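Trabajo de curso: doblar ropa de abrigo sobre la cama
April, por Lina Abou Jaoude y Oduor Nyanda
2 comentarios · 12 compartidos

Tema: prendas acolchadas. Por qué cuestan más que una camiseta. Grupo Lasteren, tutor Wekesa Muriithi.

Primero, extender. Cama doble, sitio de sobra. Problema: la colcha también se arruga y arrastra la chaqueta.

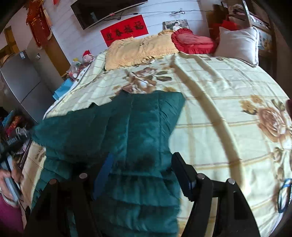
Fig. 1. Chaqueta acolchada verde azulado sobre la colcha de cuadros, sin alisar.

Segundo, boca abajo. Lo propuso Arash, funciona mejor con la espalda arriba: las costuras sirven de guía y el bajo queda a mano. Las almohadas no las movimos, no estorban.

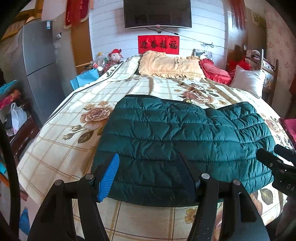 Luego mangas hacia dentro y apretar para sacar el aire. Aqui perdimos mas tiempo. El relleno vuelve a subir, hay que ir despacio y de abajo hacia el cuello. Orientación: probar varias, anotar cual resbala menos. 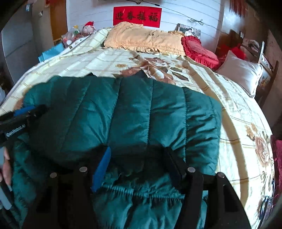 Fig. 2. Chaqueta extendida, con el cuello hacia la cabecera y la parte baja fruncida.

Falta comparar con una superficie dura (mesa). Muthoni dice que en mesa resbala más, no lo hemos medido. También pendiente: la capa exterior, satinada, no agarra bien un doblez en tres. En dos, mejor.
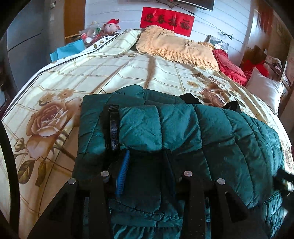
Fig. 3. Chaqueta amontonada cerca del borde, una manga cae por el lado de la cama.

Siguiente entrega: tabla de tiempos y versión corregida del apartado de mangas.

Contacto: Grupo Lasteren, aula 534 | © Lasteren | Volver arriba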